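Drerkow records kitchen tasks by hand in Stoltville

STOLTVILLE, 10 Apr 2022 - Robotics firm Drerkow has begun recording kitchen chores at its Stoltville site, with people doing the work through hand-held grippers. The recordings will be used to train Harasym, the company's two-armed robot. 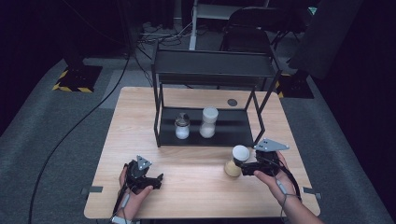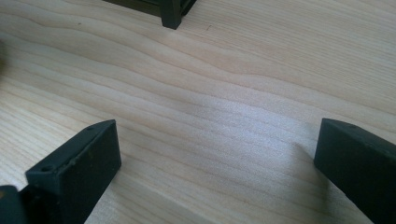
A bottle and a small black rack are part of the shelf task, one of six planned.

Ezequiel Hinojosa said the hard part is keeping the movements slow and even, and that new demonstrators often need almost 70 tries before their recordings are good enough to keep. People rush the last inch, he said, and the robot learns to rush it too.

The firm has kept 2952 demonstrations so far. It tried remote control first but found it slower - an operator needed longer for each run. Tests on the robot itself are due to start in May at the company's Rirnby workshop.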